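Venent Sets Its Handheld Gripper Budget for the Coming Year

Venent has settled its equipment plan for the next year, and the big winner is the handheld gripper program. The small automation firm will add 3 new pairs of grippers, along with spare finger sets and a second table for its work area. It's a happy result for a group that spent most of the spring sharing gear and waiting for parts.

Handheld grippers let a person do a task directly, one in each hand, while the motion is recorded for training a robot later on. For a firm the size of Venent, that changes the shopping list a great deal. The robot arms can wait until there is enough good data to make them worth owning.

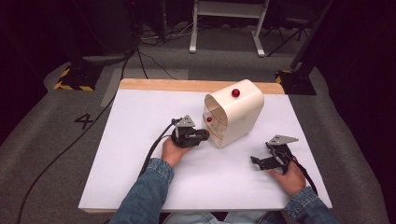

The plan sets aside $1,556 for each pair, with cables and mounting plates included. Venent looked at two suppliers, Ovumon and Retamal, before going with Ovumon. Retamal had the lower price on the grippers themselves, but its replacement pads were sold only as part of a full finger assembly. Over a year of daily use, that would have eaten up the savings and then some!

Pads and fingers get their own line in the budget for the first time, at $400 a quarter. 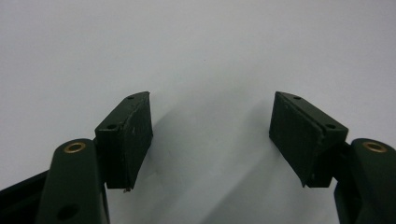 Last year those parts came out of general supplies, and orders tended to go in after something had already worn down. Now a spare set will sit on the shelf for every pair in use, and the team can swap fingers between sessions and keep going. Small change, big difference - especially in a busy week.

The other piece of good news is room for test objects. Venent has been working with Ginar, a design studio, on simple shapes with rounded parts and knobs that give the grippers something interesting to reach for.
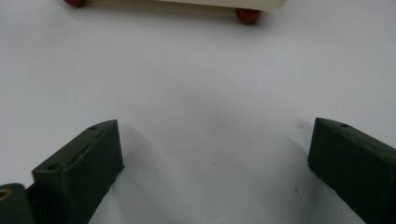 Two more sets are planned, and they should be ready by October. Both will be sized to fit the boards already in use, so no new fixtures are needed.

Arms are back on the agenda in March, when Venent will decide between leasing and buying. Until then the money goes to hands, tables and hours of practice, and the first new pairs are due to ship next month.

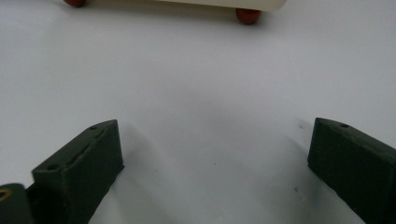

Open gripper fingers on the white work surface, with a cream cylinder and its red knobs beyond them.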